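Grutik Countertop Dishwasher: A Long Look at a Small Box

Posted 2023-01-25 in Kitchen

I didn't want to like this machine and for the first two weeks I had no trouble. I've had it on the counter since early December, running most nights, and my opinion has moved a little since then. Not as far as the company would like.

The Grutik is a countertop dishwasher for people with no room or no permission for a real one. You fill the tank from a jug or hook it up to the faucet with the adapter in the box, and it drains through a hose into the sink. The sales page says it holds 4 place settings, runs a quick wash in 32 minutes and "replaces the sink." I have read a lot of sales pages. I still own a sink, and I still use it every day.

Setup and the adapter

The box is heavy and the handles are in the wrong place, so plan on two people or a bad back. Inside you get the machine, a drain hose, the faucet adapter, a plastic jug, a cutlery basket and a booklet in very small type. The adapter did not fit my faucet. It's supposed to fit "most standard threads," and my faucet came from a big hardware store and is as standard as they come. The rubber washer they give you is thin and it dripped until I swapped it for a better one from my own drawer. After that it held.

If you go the jug route, you'll be pouring water into a hole on top of the machine every time you run it. The hole is small. The jug is wide. I put a folded towel down and still wiped the counter after every fill. A funnel helps, and for what they charge there should be one in the box.

The drain hose wants to climb out of the sink. The booklet says to secure it "with a suitable weight," so mine has spent all this time under a cast iron skillet.

Cutlery, where most small dishwashers fall down

I always start with the cutlery, since that's what the cheap machines do worst. A plate is flat and easy. A fork has tines with egg between them, and a spoon nests into the next spoon and hides whatever is stuck there.
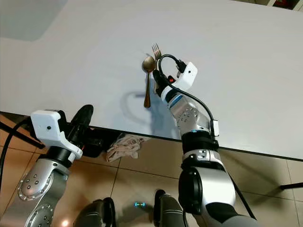

A spoon and a fork, the everyday kind.

The basket is too shallow. Table knives and long-handled spoons stick up far enough to stop the lower spray arm from turning, and you don't find out until you open the door and everything is just as you left it, only warm. I started laying the long pieces flat across the rack and that fixed it, though it costs you room for a plate.

On the normal cycle, forks came out clean as long as they went in soon after dinner. Leave dried egg or oatmeal on until morning and you'll be picking at it with a fingernail. Spoons did fine if I split them up between the slots and badly if I bunched them. The quick wash is another story. It's a rinse with ambitions. Cups that had held coffee, yes. Anything with peanut butter on it, forget it.

I also ran the Azevedo compact for a while last year, and I'd call the Azevedo better on cutlery and worse on nearly everything else. Its basket is deep and has a lid with slots. Somebody there had washed a fork before.

Plates, bowls and the 4 place settings

The claim about capacity is true if your place setting is a dinner plate, a side plate, a cup, a glass and nothing deeper than a saucer. The rack prongs are set close and tilted for flat plates. Bowls lean on each other, and the ones in back come out with a gritty ring on the inside. I got better results facing every bowl the same way and leaving an empty slot between them, which brings you down to dinner for two.

Serving dishes are hopeless. So is a baking pan. If you cook anything in a pot, and I assume you do, the pot gets washed by hand, and while you're standing there with the water running it is hard not to just do the plates too. I don't think the people who designed this ever ran that little experiment.

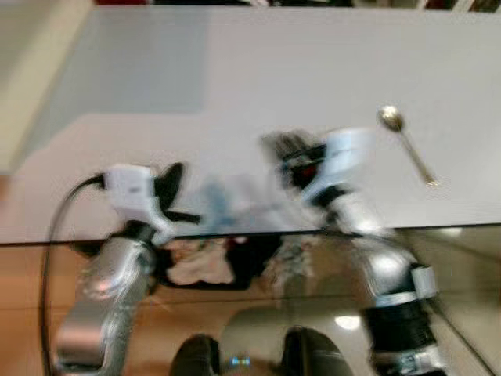
Noise, heat and power

The Grutik draws 1000 watts when it's heating. On my old kitchen circuit that means I can't run it with the toaster oven, and I learned it the annoying way. If your wiring is newer you may never notice.

It isn't loud. There's a low slosh and a hum, and then a drain pump that sounds like someone finishing a milkshake. I could watch TV in the next room. The pump comes on without warning, though, and the cat hasn't made peace with it.

Steam comes out of the back vent at the end of the cycle, and it comes out hot. Keep it away from the underside of your cabinets. The booklet does mention this, on a page near the back, after the recycling notice, when it should be a sticker on the door.

Drying is weak. The air-dry setting runs a small fan and adds a long wait, and plastic still comes out beaded with water. Glass and stoneware are fine if you pop the door and walk away. I stopped using the fan after the first week and haven't missed it.

Detergent

They push the Stinico tablets pretty hard. There's a coupon in the box and a line in the booklet saying best results are "achieved with" them. I bought a bag and compared them with the plain store powder I already had. I couldn't tell the plates apart. The tablets are also too big for this machine -- on the quick wash I found half of one sitting in the cup like a wet mint. Cut them in two or use powder and spend the difference on something else.

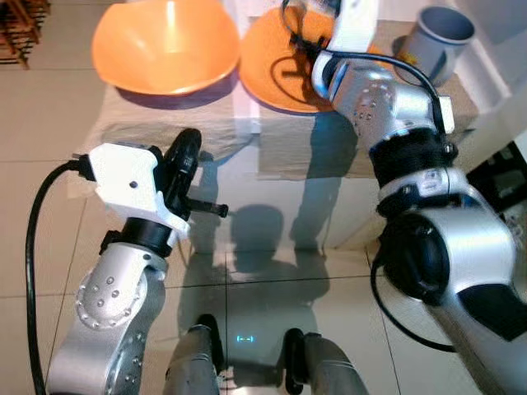 My water is hard, and white film showed up on the glasses pretty fast. A rinse with plain vinegar on an empty cycle took care of it. There's no salt compartment and no rinse aid cup, so if your water is as bad as mine you'll be doing that regularly. The filter at the bottom lifts out with a quarter turn and rinses easily. That part I have no complaint about. It's well made, it seats with a click, and it catches rice.

The door seal worries me more. It already has a flat spot at the lower left, and a replacement seal with the latch kit is $80 from Grutik, plus shipping. I asked whether the seal was sold without the latch. The answer took a while to arrive and was no.

Against the Hoseo

The Hoseo is the one you'll see next to it in every search. I haven't lived with one, only used it at a rental for a long weekend, so take this lightly. The rack was roomier and it handled bowls without any fuss. It was also taller, and it wouldn't go under my cabinets. The door felt flimsy. If you have the height, I'd look at it first.

Would I buy it

At full price, no. On sale, for one or two people who eat off plates, hate washing up and have an outlet to spare, maybe. I've kept mine plugged in, which I guess counts for something, but the dish rack is still out next to the sink and it's full most evenings. I'll update this if the seal goes.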